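Skip to threads Search this board Enter keyword or user

Home Milling & Small Kitchen Machines > Burr Coffee & Spice Grinders

3 min read

Static in the Nernell hand grinder, worse on light roasts

revathi_mudaliar
Tue 5 June

Hi all, I've had my Nernell since March and I love it dearly, but the grounds cling to everything: the cup, the lid, my sleeve (and the cat, once). Dark roast behaves itself. It's the light beans that fly. I grind on the counter by the window, where the air gets pretty dry once the heat's been on. Has anyone tried a drop of water on the beans first? My brother-in-law swears it will rust the burrs.

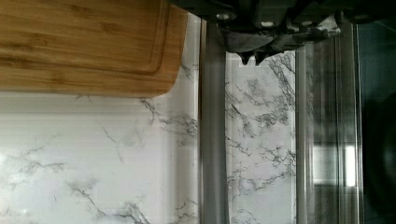 The bamboo board at my end of the counter

OldRavnUser
Welcome, Revathi! One drop on the handle of a spoon, stir it through the beans, then grind. I've done that with my Ravn for 5 years and there isn't a speck of rust on it. My post count here says 1,833, and I'd guess half of those are me telling people to try the spoon.

Zbigniew Kozłowski
I'm going to disagree, with affection. Water works, but it also makes the fine stuff cake up behind the lower burr, and then you're taking the thing apart every week.
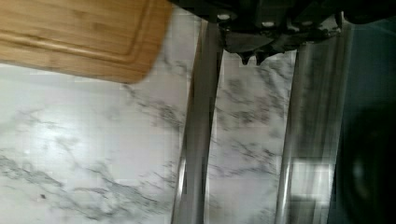 What I do is grind a little coarser and let the cup sit for a minute before I open it. Most of the cling lets go by itself. I paid 55 dollars for the Sterkedberg brush set and it sits in a drawer now.

OldRavnUser
Every week? I brush mine out maybe once a month, Zbigniew, and I drink a lot of coffee. Are you sure you aren't using a whole spoonful?

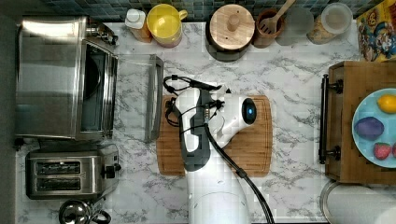 flikari_fan
Zbigniew is right about the caking, at least on my Flikari, though it has a narrower burr chamber than the Nernell.

revathi_mudaliar
Thank you both (all three!). I'll try waiting first and the spoon on Saturday, and let you know which one the cat prefers.

377 views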